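December 12, 2024
By the Goller service desk

Section 5. Descaling the Kallus water heater

Do this work once a year, or after every 3,000 liters if your water is hard. In Clodton we advise to do it in June, when less hot water is needed.

CAUTION: Switch off the power at the wall before you open the cover. The water inside can stay hot for over 5 hours.

1. Close the cold water valve (blue handle).
2. Open the nearest hot tap and let the pressure go out.
3. Connect a hose to the drain valve and lead it to a floor drain.
4. Open the drain valve slowly. Wait until no more water comes.
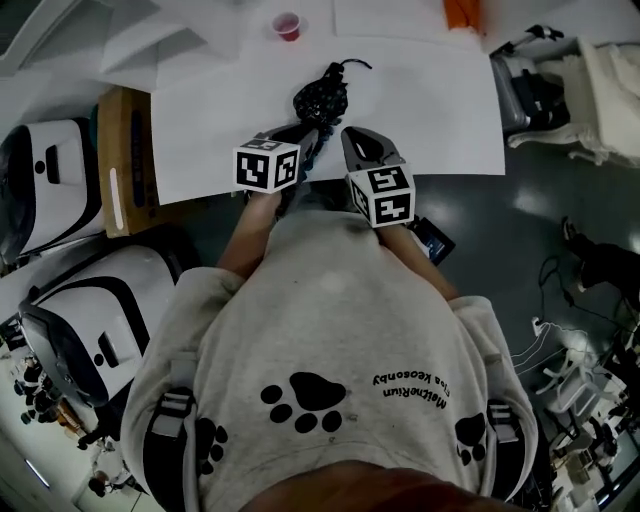 5. Remove the six bolts of the lower flange. Loosen them crosswise, a half turn each time.
6. Pull the heating element straight out - do not twist it.
7. Lay the element in Guerra descaling liquid for one hour, then rinse it well.

Note: Never scrape the element with metal tools.

8. Put in a new gasket, part no. 273. The old gasket must not be used again.
9. Tighten the bolts crosswise, close the drain valve and open the cold water valve.
10. When water runs from the hot tap without air, close the tap. Check the flange for drops and only then switch on the power.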